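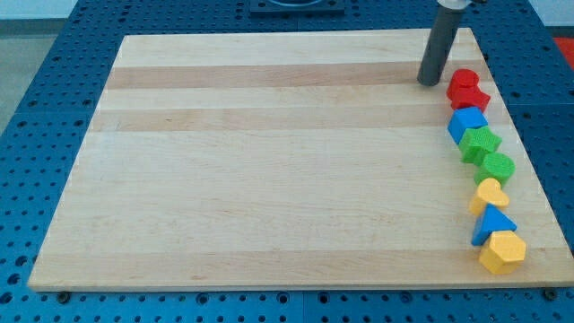

Glued-strip board on the blue perforated table, Kilalora workshop.

Curkgate Shared Workshop Forum > Surfaces and Finishes

htroncoso
Members are asked to comment on the finish for this board. I propose food-grade oil, applied in two coats 30 minutes apart. The two darker bands should remain visible.
Hortensia Troncoso, Surfaces Desk

pritora_63
Oil is not adequate for a shared work surface. I recommend a hard varnish on both faces.

htroncoso
Varnish was used on board 413 and required full sanding by December. Oil may be renewed locally.

Huenchumán
I support oil but disagree on the interval. Please allow a full night between coats.

pritora_63
My objection stands. Kindly record it.

htroncoso
Recorded. The overnight interval is accepted. Coating begins Wednesday.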